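Hanane Ouali has kept the equipment list for the Brolico test kitchen for 3 years. The list runs to 1,168 entries, from sieves to table mats, and she updated it last on 11/24/24. We asked her how the worktables are set up and why the surface matters.

"The tabletop is white and the mat is brown," she said. "Light items show up well on brown. On the bare table you lose the outline of a pale board."

The mat stops short of the table edge. Ouali wants a strip of table left clear so that nothing is set down half on and half off.
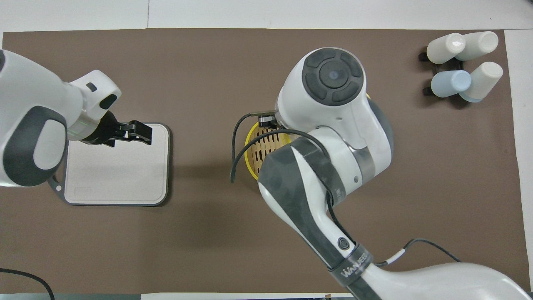
Light cutting board with a dark rim, on the brown mat.

The board is a plain rectangle with rounded corners. Ouali prefers that shape for storage. "Square corners chip in the rack – we replaced several from Salazar in June." Boards are logged by size and rim color, and a board goes back to the shelf it came from.

Steamers take up more of her time. The kitchen stocks them in more than one diameter, and the lids are shelved separately.

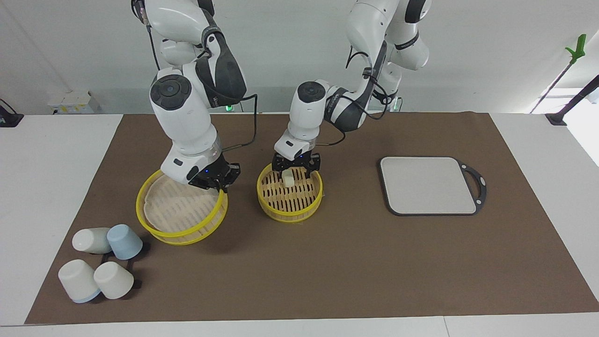

"Bamboo needs air on both sides," she said. "If you stack it damp, the slats go gray and then they smell." Her rule is to lift a basket by the rim and never by the slats, which are thin and work loose. A small basket is enough for a single bun. The large ones are used for full batches, and she has almost 300 baskets in rotation between the Brolico and Hunier kitchens.

Cups and trays are handled under a separate sheet. Trays with a cut-out handle are hung up, and cups are stored upright on the lower shelf. Ouali plans to merge the two sheets next year. "It is one table," she said. "It should be one list."

Contact | Copyright Plelisar | Back to top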